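In Praise of the Slow Hobby

I've been learning to knit for 41 days now, and I love it more than I ever expected to! My first scarf is 30 inches long, wanders badly to the left, and has a hole near row eight that I've decided to keep.

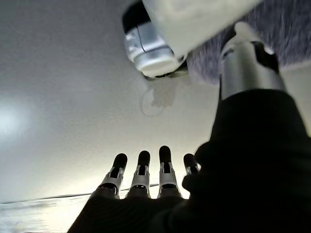

What gets me is how good it feels to be a beginner again. At work I'm supposed to know things already. With yarn I get to be terrible, pull out four rows, and start over with a cup of tea going cold beside me (it always does). I think every grown-up should pick up something they're bad at and stay with it through the summer. Mittens are next for me.

Stela Bogdan, July 2020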